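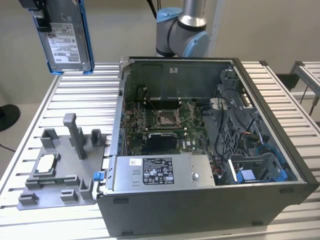 Bumeo's newest hire does the boring half

NORKENT, May 14, 2020 - The people who take apart old office computers at Bumeo have a new colleague, and it has already been given the job they liked least. They are taking this fairly well.

The electronics recycler, which occupies the back end of the former Mancuso carpet warehouse, put a robot arm to work this spring on one of its teardown benches. The arm's task is to lift hard drives and processors out of desktop PCs that come in by the pallet from insurance offices, school districts and one dental chain that seems to replace everything at once.

Until now that was done by hand, at five benches, for whole shifts at a time. A good worker could strip up to 60 machines a day and go home with the wrists to show for it.

"People ask if I'm worried about it taking my job," said Otis Baptiste, who has been at Bumeo for 12 years and now runs the robot bench. "I've done my job. It's welcome to parts of it."

The parts it gets are narrow. A person still opens the case, blows out the dust, cuts the zip ties and decides whether the thing is worth the trouble. The computer is laid on its side with the open face up, next to a gray 3D-printed tray. The arm goes in after the drive in its plastic caddy, and processors are set in a pocket in the tray, metal lid up, where the next person along can find them. Pulling the power supply is still human work, as is anything involving a screw that somebody stripped years ago and then left for a stranger.

The trays are printed in the building, and Baptiste has strong views on them. The first version had pockets so snug that a processor, once in, had to be talked out with a guitar pick. The current one has more blocks and posts around the edge and fewer arguments.

What has changed most is the conversation. Baptiste used to spend his day with a screwdriver and a radio. He now spends it moving between the arm and a laptop, and he has picked up a vocabulary that his coworkers do a cruel impression of at lunch. He got a raise of $5 an hour along with it, which he says takes some of the sting out.

Two others from the teardown line have moved to testing and grading, where the chairs are better. A third tried it for a week and asked to go back. She said she missed hitting things.

Bumeo says it has cut no jobs and has no plans to, a sentence that employees have asked to have in writing and, to the company's credit, now do. The letter is taped up beside the time clock, where it covers most of the old letter about microwave use.

The software that guides the arm is called Coluvgate, a name that the floor gave up on within the hour. Most of them call it Colleen. Colleen is patient and never late, and she is easily confused by cables. A loose loop lying across a drive bay is enough to make her stop and wait for help, with a small chime that Baptiste says he has started hearing at home.

By the company's own log, the bench got through 261 computers in its first full week, which is slower than a pair of experienced people would manage and was presented at the staff meeting as a milestone. There was cake. Several of the experienced people had some.

Speed was never the main point, according to the company. Customers want proof that every drive with their files on it came out of the machine and went where it was supposed to go, and the new bench keeps a record of each one. Before, that record was a clipboard, and the clipboard had been known to go missing for days and come back with a coffee ring on it.

There are plans for a second arm in July, if the floor can be rewired in time and if the first one learns to deal with drive cages from more than a few kinds of case. Older models, with their levers and clips and doors that swing the wrong way, will stay on the hand benches for now. The crew there regards this as job security and has been speaking more kindly of badly designed computers.

Baptiste has been asked to train whoever takes on the second bench. He wants someone who has done the work by hand, and has said so in two meetings and an email. An engineer can learn where the latches are, he said, but it takes a while to learn which ones bite.

Applications for the post are open to current staff until the end of the month. Four people have signed up so far, among them the woman who missed hitting things.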